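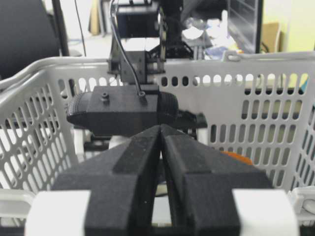
Unit 4: The Basket

Household Systems, evening section. Notes to go with the second half of the lecture. Bring them to the practical, along with one container from your own home that you would prefer not to discuss.

4.1 Where we left off

Last time we covered shelves, and the sad truth that a shelf shows you what you own. Baskets are the opposite arrangement. A basket lets you own a thing without having to look at it, and for many households that is the whole appeal.

For this course a basket is any open-topped container that can be lifted by one person and has no internal divisions. White plastic with oval holes in the walls counts. So does wicker, so does wire, so does the cardboard box that has been "temporary" through two moves. A drawer isn't a basket because you can't carry it to another room and forget it there.

4.2 Three populations

Đức Trịnh, who taught this unit before me and whose handwriting is still all over the master copy, sorted basket contents into residents, guests and squatters. I have tried to improve on this and failed.

Residents belong in the basket. Somebody decided it, and could tell you when.

Guests are on their way elsewhere. The orange thing you meant to take upstairs is a guest. It may remain a guest for a long time, and it always ends up underneath something.

Squatters have no other address. Most cables are squatters. So are most small black devices with a cable coming out of the top, and anything you pick up, turn over, and put back with a little more respect than you had before.

The trouble with squatters is that they look important. A black housing with a knob on it suggests that some larger object, somewhere in the house, is standing idle without it. Sometimes this is true. Do not throw it out during the practical. I had to write that sentence after the Komden incident, and those who were there may ask me about it at the break.

4.3 Holes

The holes in a plastic basket are there for air, for weight, and for saving the manufacturer some plastic. They have two consequences for storage.

First, you can see in from the side, a little. People overrate this. What you get through a row of ovals is a dark shape and a light shape, and a feeling that you have checked.

Second, anything thinner than a hole will try to leave by it. Pens go first. Plugs go through easily and come back badly, and a cable that has been in and out of two holes has become part of the basket. If you find one like this, unthread it before lifting anything else. Pulling harder has been tried by every previous section of this course.

4.4 The 24-hour rule and its problems

The Tierney method, which some of you will have met in the reading, says that nothing should spend more than 24 hours in a general-purpose basket. I have lived with this rule. It turns one full basket into one empty basket and a kitchen table nobody can eat at.

I teach a weaker version. Pick a time of day (mine is 7 p.m., when I am too tired to be sentimental) and take out one item. Carry it to where it lives. If it doesn't live anywhere, give it an address and write the address down. Then stop, even if you are enjoying yourself. Especially then.

4.5 Cables and the things on the ends of them

Procedure for the practical:

1. Lift the device and its cable together. If the cable runs off over the rim, follow it to the other end before you decide anything.
2. Note whether it unplugs. A cable that unplugs is two items and may have two homes.
3. Coil loosely, a hand's width across. Tight coils look tidy and wear out the ends.
4. Tag it. "Black cable" is not a tag. "Fits the thing in the hall" is a poor tag but I will accept it.
5. If you can't name the device, put it in the Unknowns bag with the month on the outside. January is fine. "Later" is not a month.
6. Look under it. There is always something under it.

Small round things and short white cylinders go in a lidded tub. In an open basket they travel to the bottom, where they act as bearings for everything else.

4.6 Size

A note on the Zutilura survey in your packet. Its authors asked 79 households for the largest basket they owned and how full it was. The answer was "full," at every size. Students usually take this as a reason to buy smaller baskets. It could equally be a reason to stop asking people about their baskets.

What does seem to hold is that depth matters more than width. Once you can no longer see the bottom layer, you start buying duplicates of it. I own four tape measures and can lay my hand on one.

4.7 For the practical

Empty your container onto a towel or sheet, never straight onto the floor. Sort by the three populations. Put back the residents only, heaviest first, and leave the guests by the door of the room they are visiting. Wipe the basket while you have it empty, since it may be some time before you get another chance.

Written work: 2,000 words on one squatter. Where it came from, what it might belong to, what you did about it. The pass mark is 70, and essays that end with the object back in the basket can still pass if the reasoning is good.

Reading for next time: Trametti, the chapter on lids.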